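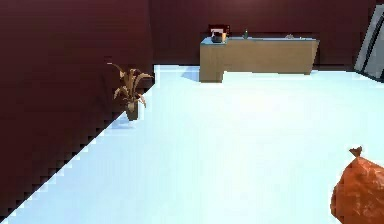
Page last changed: June, 4:10 p.m.

So I finally gave up on the bus and started walking to work, and I have opinions! The office is in Clidonport, down by the water, and for years I sat on the 63 with my forehead against the window, getting crankier by the stop. Then they moved my stop two streets over and I thought, fine, I'll just walk the whole thing.

First week was rough. I wore the wrong shoes (cute ones, obviously) and had blisters on both heels by the bakery. My sister Nina mailed me a pair of her old trail runners, which are hideous and lime green, and I love them more than most people I know.

My route goes past the school, over the canal bridge and up the 126 steps behind the library. Yes, I counted, and yes, I stop halfway and pretend to check my phone.
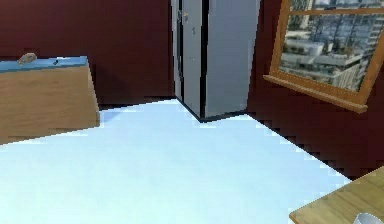 Katherine Benavides wrote in to tell me I should skip the steps and take the Plareck Street ramp, which is longer but much kinder on the knees, and there's a bench with a view of the boats. I tried it coming home and she's right about the bench. The ramp gets windy, though, so bring a hat that stays on.

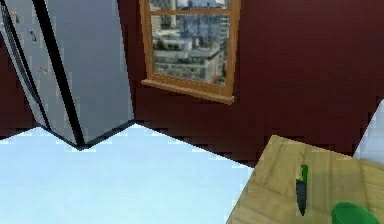
Slow morning, second cup.

I leave at seven now, and four minutes' difference changes everything. Any later and I hit the school crowd, all scooters and forgotten lunch bags.

What I wasn't ready for is how hungry I'd be. I used to have toast and call it breakfast. 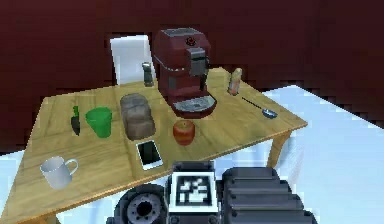

Now it's eggs, then toast, then a banana on the bridge, and I'm still eyeing the bakery window when I go by. Next month I want to try the long way along the canal, if it ever stops raining.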